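Accueil > Espace presse > Communiqués > Distribution alimentaire

COMMUNIQUÉ DE PRESSE

Mardi 4 septembre

Nuvdale étend son service de colis d'épicerie à 40 communes rurales

Nuvdale, coopérative de distribution alimentaire, annonce l'extension de son service de colis d'épicerie à 40 communes rurales dépourvues de commerce permanent. Les premières livraisons dans les nouveaux points de retrait auront lieu cette semaine. L'ensemble du réseau doit être ouvert en décembre.

Le service existe depuis trois ans sur un périmètre réduit. Il s'adresse aux habitants qui doivent prendre la voiture pour acheter des produits de base : pâtes, riz, conserves, sauces, biscuits, café, produits d'entretien. Les commandes se passent par téléphone, par bulletin papier déposé en mairie ou sur le site de la coopérative. Le retrait se fait une fois par semaine dans un local communal, une salle des fêtes ou un café partenaire.

À ce jour, 994 foyers sont inscrits. Avec l'extension, la coopérative prévoit de servir 1833 foyers d'ici la fin de l'année. Les frais de service restent inchangés et l'adhésion n'est pas obligatoire pour les trois premières commandes.

« Beaucoup de nos clients ont perdu leur dernière épicerie il y a longtemps et se sont organisés comme ils ont pu, avec un voisin, un enfant qui passe le samedi, ou des courses groupées une fois par mois, explique Getachew Bogale, directeur de Nuvdale. Ils nous demandent des choses simples - un jour fixe, des prix affichés, et quelqu'un au bout du fil quand il manque un article. »

Un catalogue resserré

Le catalogue compte désormais 2085 références, toutes conservables à température ambiante. Nuvdale a choisi de ne pas proposer de produits frais dans les nouvelles communes, où des maraîchers et des boulangers assurent déjà des tournées. Les horaires de retrait ont été fixés avec eux pour que les habitants puissent faire tous leurs achats au même moment.

Les produits sont vendus à l'unité. Il n'y a pas de minimum de quantité par article, ce que demandaient en particulier les personnes vivant seules. Le montant minimum de commande est supprimé pour les retraits en point relais et maintenu pour la livraison à domicile.
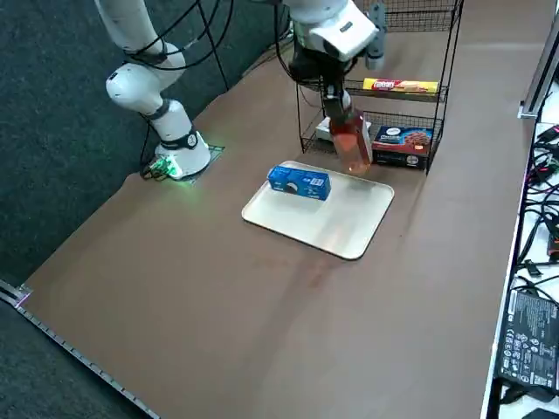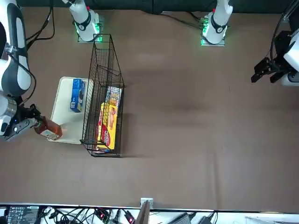
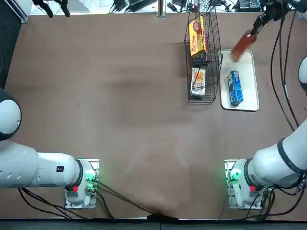
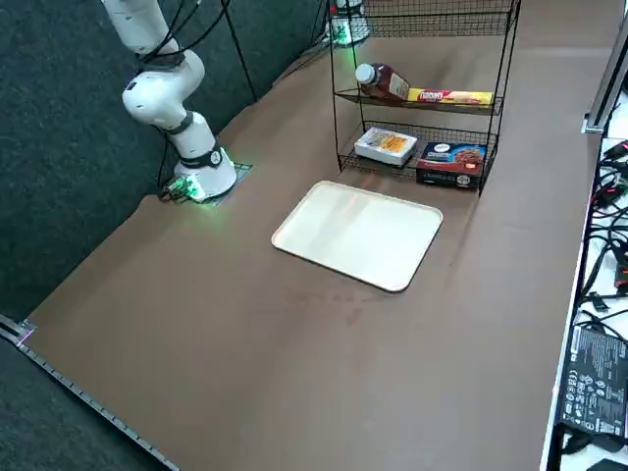
Épicerie emballée : bouteille de sauce, biscuits, sachet.

La préparation des commandes est assurée à l'entrepôt de Brusis. Les bouteilles et les bocaux sont placés au fond des caisses, les paquets fragiles au-dessus, et les produits d'entretien voyagent à part. Chaque caisse porte le numéro de commande et le nom du point de retrait. Les caisses sont consignées et reprises la semaine suivante.

Le transport est confié à l'entreprise Le Goff, qui assurait déjà les tournées du premier périmètre. Le contrat a été renouvelé pour deux ans. Il prévoit une deuxième tournée hebdomadaire au départ de Brusis, et un passage de remplacement le lendemain en cas de route fermée. L'hiver dernier, plusieurs retraits avaient dû être reportés pour cause de neige sur le plateau de Zundeck, et la coopérative avait reçu des réclamations justifiées sur le manque d'information. Un message téléphonique sera désormais envoyé à tous les clients concernés avant huit heures.

Financement et emploi

L'extension est financée par les fonds propres de la coopérative et par un prêt bancaire sur sept ans. Les communes mettent les locaux à disposition gratuitement et ne versent pas de subvention de fonctionnement. Nuvdale recrute quatre préparateurs de commandes et une personne pour l'accueil téléphonique, en contrat à durée indéterminée. Les postes sont basés à Brusis. Les candidatures sont à adresser par courrier ou à déposer à l'accueil de l'entrepôt.

Un premier bilan sera présenté aux communes en décembre. Il portera sur la fréquentation des points de retrait, les articles manquants et les retours de produits. Les points qui n'auront pas trouvé leur public pourront être déplacés, mais aucun ne sera fermé avant la fin de la première année.

« Nous savons que certains villages mettront plus de temps que d'autres, indique Getachew Bogale. À Zundeck, il a fallu presque un an avant que les gens prennent l'habitude. »

Informations pratiques

Le calendrier des tournées est affiché en mairie dans chaque commune desservie. Les bulletins de commande papier doivent être déposés au plus tard deux jours ouvrés avant le retrait, avant midi. Le règlement se fait au retrait, par carte, chèque ou espèces. Tout article abîmé est remboursé sur présentation du bon de livraison.

À propos de Nuvdale

Nuvdale est une coopérative de distribution alimentaire dont le siège et l'entrepôt se trouvent à Brusis. Elle appartient à ses salariés et à ses clients adhérents.

12 partages - 3 commentaires

Contact presse : Nuvdale, service communication, Brusis | © Nuvdale, tous droits réservés | Haut de page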